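Der freie Tisch. Ein Plädoyer für weniger auf der Platte

Meinungsbeitrag aus der Reihe »Arbeiten und Ordnen« 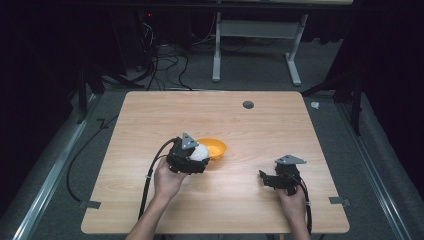
Wie viel gehört auf einen Tisch, an dem gearbeitet wird? Nach unserer Auffassung nur das, was der laufende Arbeitsgang verlangt, und dazu ein Gefäß, in das die kleinen Teile zurückkehren können.

Wer diese Antwort für selbstverständlich hält, möge an einem beliebigen Montag durch die Gemeinschaftsräume einer Einrichtung gehen. Auf den Tischen liegen Stifte ohne Kappe, Ladegeräte, angebrochene Packungen und Unterlagen aus einer Besprechung, deren Ergebnis längst vergessen ist. Die Tischplatte ist zur Ablage geworden, und niemand hat dies beschlossen.

Levlow berät Schulen, Werkstätten und Verwaltungen bei der Einrichtung gemeinsam genutzter Räume. In unserer letzten Bestandsaufnahme haben wir 60 Tische erfasst und jeden Gegenstand notiert, der nach Ende der Nutzung darauf zurückgeblieben war. Es waren 363. Die meisten davon waren klein: Klammern, Würfel, Bälle, Schraubverschlüsse, einzelne Bausteine. Große Gegenstände werden weggeräumt, weil sie stören. Kleine bleiben liegen, und gerade sie kosten später die meiste Zeit.

Die übliche Reaktion auf diesen Befund ist die Anschaffung von Möbeln. Es werden Rollcontainer bestellt, Schubladeneinsätze, Regalsysteme mit beschrifteten Fächern. Wir halten diesen Weg in vielen Fällen für verfehlt. Ein Schrank am anderen Ende des Raumes löst kein Problem, das auf der Tischplatte entsteht. Wer für einen einzelnen Ball aufstehen, eine Tür öffnen und das richtige Fach suchen muss, wird ihn liegen lassen. Dies ist keine Frage der Erziehung und sollte in Hausordnungen auch nicht als solche behandelt werden.

Wirksamer ist eine Schale. Sie steht in Griffweite, sie ist offen, und sie hat eine Farbe, die sich von der Platte abhebt. Auf hellem Holz leistet ein kräftiges Orange gute Dienste; auf dunklen Flächen wird man anders wählen. Eine weiße Schale auf einem weißen Tisch wird erfahrungsgemäß übersehen und im ungünstigen Fall zugestellt. Auch ihre Größe verdient Aufmerksamkeit. Ein großes Gefäß lädt dazu ein, alles hineinzuwerfen, und ist nach wenigen Wochen selbst ein Ort der Unordnung. Eine kleine Schale ist rasch voll und muss geleert werden – darin liegt ihr erzieherischer Wert, sofern man davon überhaupt sprechen will.

Gegen diese Empfehlung wird häufig die Ästhetik angeführt. Die Planer des Büros Penner, mit denen wir seit Jahren in freundschaftlichem Widerspruch stehen, vertreten die Ansicht, eine Tischfläche müsse am Abend vollständig leer sein. Wir teilen diese Strenge nicht. Eine gänzlich geräumte Platte wirkt auf viele Nutzer wie eine Aufforderung, etwas abzustellen. Steht bereits ein Gegenstand mit klarer Aufgabe dort, so wird der Rest der Fläche eher respektiert.

Einzuräumen ist, dass die Schale nicht jedes Durcheinander behebt. Kabel etwa entziehen sich ihr. Eine Leitung, die quer über die Platte läuft, beansprucht mehr Raum, als ihr Durchmesser vermuten lässt, da links und rechts von ihr nichts sicher steht. Ein Kabeldurchlass nahe der Hinterkante ist deshalb bei jeder Neuanschaffung vorzusehen. Er nützt freilich nur bei Geräten, die ihren festen Platz haben. Was in der Hand geführt wird, braucht Spielraum, und hier hilft am ehesten eine Klammer oder ein Band, das die überschüssige Länge zusammenhält.

Auch die Platte selbst sollte sorgfältiger ausgewählt werden, als es in Ausschreibungen geschieht. Dort sind Maße und Preis genannt, selten die Maserung. Eine feine, ruhige Zeichnung lässt kleine Teile hervortreten, eine lebhafte verschluckt sie. Abgerundete Ecken sind in Räumen mit viel Durchgang vorzuziehen. Die Tische der Reihe Kellix, die wir in mehreren Häusern eingeplant haben, erfüllen diese Anforderungen; andere Fabrikate tun es ebenso.

Zur Frage der Kosten genügt ein Vergleich. Ein Träger, der hier ungenannt bleiben soll, hat für ein Ordnungssystem der Firma Flamico 1.001 Euro je Raum aufgewendet. Für 200 Euro hätte er sämtliche Tische des Gebäudes mit Schalen versehen können. Das System ist solide gearbeitet, und in einem Lager hätte es seinen Platz. In den Gruppenräumen stehen die Fächer heute zur Hälfte leer.

Wir empfehlen den Trägern daher, vor jeder Bestellung von Stauraum zunächst einen Monat lang mit Schalen zu arbeiten, eine je Tisch, und erst danach über weiteres Mobiliar zu entscheiden. Die Leerung sollte fest in den Tagesablauf aufgenommen werden, am besten vor der Mittagspause.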